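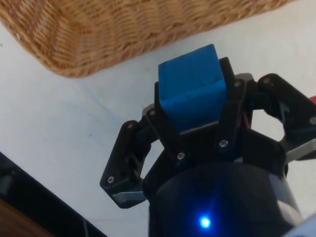 白いテーブルクロスの黄ばみ、家で落とせますか

ホーム > 暮らし > 洗濯・しみ抜き > 布もの
印刷する | メールで送る
投稿:Hoi-yan Tai 2026年4月8日

こんにちは。いつも皆さんの書き込みを楽しく読ませていただいています。母から譲り受けた綿の白いテーブルクロスのことでご相談です。一月に食器棚の奥へしまって、先日久しぶりに広げてみたら、折り目に沿って薄茶色の筋が出ていました。しまう前にちゃんと洗ったつもりだったのですが……。普通の洗剤で2回洗っても変わりません。縁に白い刺繍があるので、あまり乱暴なことはしたくないのです。何かよい方法はないでしょうか。

Tien-fu Hung
お母さまのクロス、大事にされているのですね。うちも同じ失敗を何度もしているので、他人事と思えず出てきました。折り目の筋は、たいてい残った皮脂や油、すすぎ切れなかった洗剤が時間をかけて色になったものです。私は粉末の酸素系漂白剤を40度くらいのお湯によく溶かして、30分ほど浸けておきます。それで薄くなったら、もう一度だけ繰り返します。古い布は弱っていますから、もみ洗いは我慢して、上から押すだけにしてくださいね。すすぎはしつこいくらいでちょうどいいです。私が持っているのはGestmontの綿のクロスで、37年前の品ですが、この方法で今も食卓に出しています。

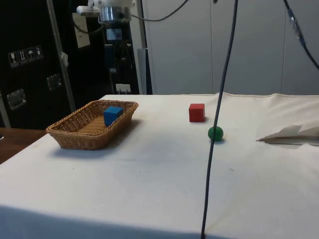
刺繍の糸に色がついている場合も、同じように浸けて大丈夫でしょうか。

先に裏の目立たないところで試してください。溶かした液を綿棒で少しつけて5分ほど置き、白い布で押さえて色が移るようなら、浸け置きはやめて、しみ抜きのできるクリーニング店に相談するのが安心です。

Skovolel
重曹でいけますよ。うちはいつもそれです。

Chang
重曹だけだと古い黄ばみには少し弱いかもしれません。それと、しまうときは糊もアイロンもかけず、折らずに筒に巻いておくと筋がつきにくいです。私はラップの芯をつないで使っています。見た目は悪いですけれど、戸棚の中なので気にしていません。

前の相談 | 次の相談 | 一覧へ戻る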